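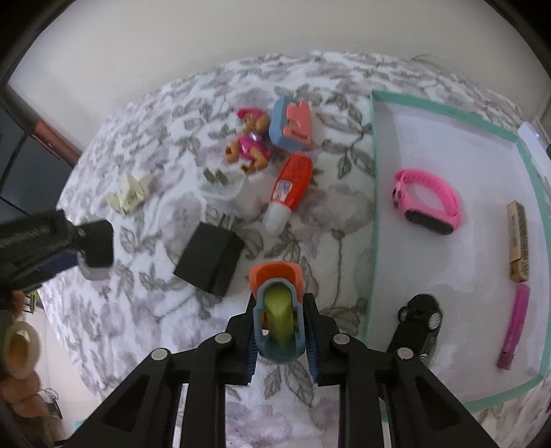

Workshop > Hand Tools > Choosing Gripper Pads

Tips Kitchen Workshop Storage Ask Us

Comparing hand-held grippers at the table

Two grippers were tried, the Tavberg and the Sedano, with the same household objects and one shallow tray. The notes apply to any two-finger tool with soft pads.

Start with the objects. Pick 11, mixing hard and soft, square and rounded. Flat-sided boxes flatter every gripper, so keep them to a minority. Small moulded toys are the better test: a figure with a cap, a vest and paws gives the pads very few parallel faces.

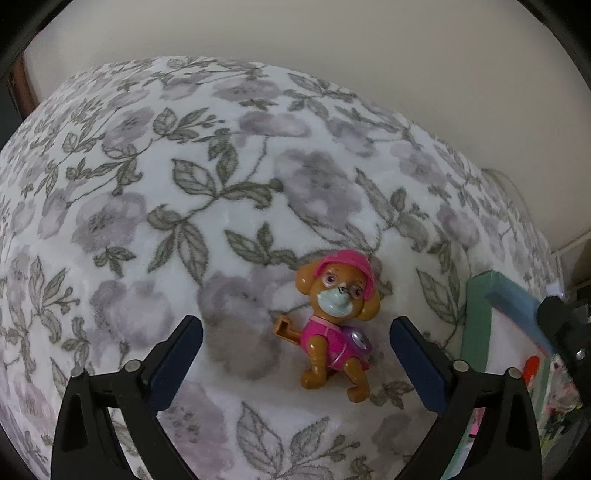 Toy puppy between the open fingers, pads level with the neck.

Approach with the jaws wider than the object and close slowly. If one pad touches first, the object will turn. Back off, re-centre and close again. Allow five attempts per object and write down each result, including the poor ones. A lift counts if the object stays put for 10 seconds.

The Tavberg closed more evenly. The Sedano had the lighter trigger but twisted rounded objects in two cases. Wipe the pads with a damp cloth between sets, and let them dry.

Trays need a separate test. The rim limits the angle of the wrist, and anything lying close to its neighbour has to be taken without knocking it.
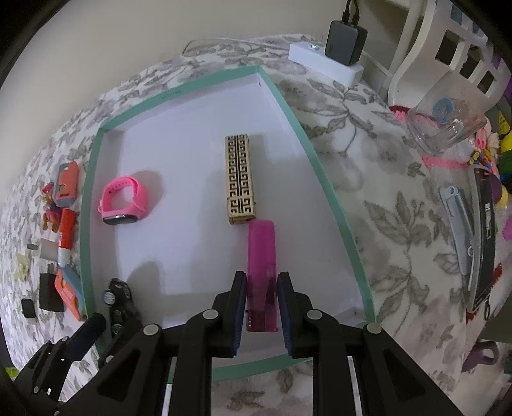
Long, narrow cases should be gripped across the short side, near the middle. Held by one end, they droop. With a second gripper at the table, agree who moves first, and keep the idle tool outside the rim.

Patterned cloth is fine by eye. For camera work, repeat one set on plain cloth and compare.

Notes by Harriet Nakamura

Contact | Copyright Awan Workshop Pages | Back to top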